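Updated 2/3/24. Questions from the parts room and the kitting benches are collected on this page. If yours is missing, put it in the box by the Zindov line or send it to your lead.

## The basics

**What is being automated?**

Sorting of loose components at the kitting benches. Until now all mixed returns and line leftovers were sorted by hand at the end of each shift. The robot arms will take over the picking of common parts from open bins. Everything else in the parts room stays as it is for now, including receiving, labeling and reel storage.

**Who is doing the installation?**

Sfeir supplies the cells and handles setup. Brornari keeps responsibility for safety, training and the parts list. If something on a cell is broken, call maintenance first. They decide whether Sfeir needs to be involved.

**Which parts can the arms handle?**

Larger through-hole parts come first, such as electrolytic capacitors. They are easy to grip and don't suffer much from being handled. Very small surface-mount parts are not on the list and there is no plan to add them this year. 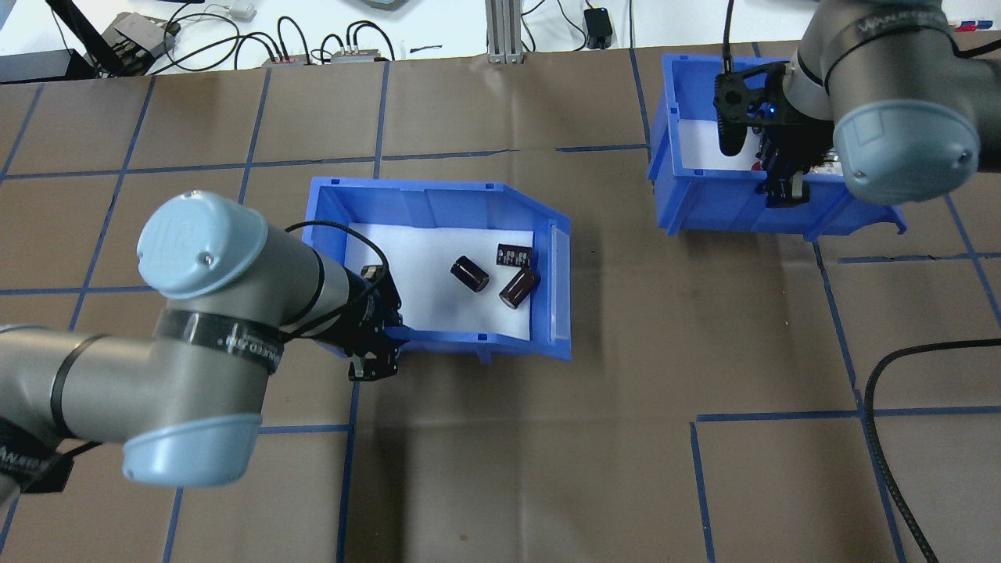 Parts that arrive taped together, bent or still in a sealed bag also stay with people. If you aren't sure about a batch, put it on the manual shelf. It will not be counted against the bench.

**How many parts is a cell expected to sort?**

The target is 4000 parts a week per cell once the trial is over. During the trial there is no target. Please don't feed bins faster to make the numbers look better, as we need to see how the cells do at a normal pace.

## Jobs and hours

**Is anyone losing their job?**

No positions are being cut because of the sorting cells. The four people who now sort full time will move to kitting checks or cell operation. Each of them has had a meeting about which they prefer. Temp hours in the parts room will go down starting in March, and the agency has been told.

**Will my pay change?**

Base pay stays the same. Cell operators move up one pay step after they finish training and sign-off. The evening bonus doesn't change.

**Do I have to work with the robots?**

Not during the trial. Operators for the trial signed up for it. After that, anyone assigned to the kitting benches will get the two-day basic course, since they will be working next to the cells. Operator training is separate and remains by request.

**What does an operator do all day?**

Loads and empties bins, checks sorted parts, clears dropped parts and fills in the stop log. You will also teach positions when a bin type changes. Expect to be on your feet less than at the old sorting tables and at a screen more. Some people have told us they like that and some have told us they don't.

## Working at the cell

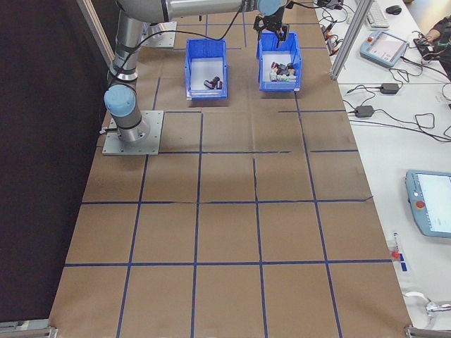 **Where should I keep my things?**

Personal items don't go on the cell table or the side table. That covers phones, cups, badges and gloves. Use the lockers by the Jeketetti entrance. The side table is for the equipment that runs the cell, and with the keyboard, the teach pendants and the power adapters with their cables it already has plenty on it. Leave the cables where they are, and ask maintenance if one needs to be moved.

**Can I reach in to pick up a dropped part?**

Only when the arm has been stopped and you have checked that it's stopped. Pausing the program is not enough. Tell the other operator before you reach in, even if it's only for a second.

**May I move a bin?**

Between runs, yes. Put it back in the same cell of the tape grid and facing the same way. If the tape or the paper underneath is coming up, write it in the log so it can be replaced at shift change.

**Who checks the sorted parts?**

A person does. For the trial we check 100 percent of what comes out. The quality group will decide on a lower rate when there is enough data, and the new rate will be posted here.

**Are the cells recording me?**

The cameras cover the work surface and may pick up hands and arms. The recordings are used to fix picking errors. They are not used for attendance, reviews or discipline, and supervisors don't have access to them.

**What if I think something is unsafe?**

Stop the cell. You don't need permission and you will not be asked to make up the time. Write down what you saw in the stop log and tell your lead before restarting.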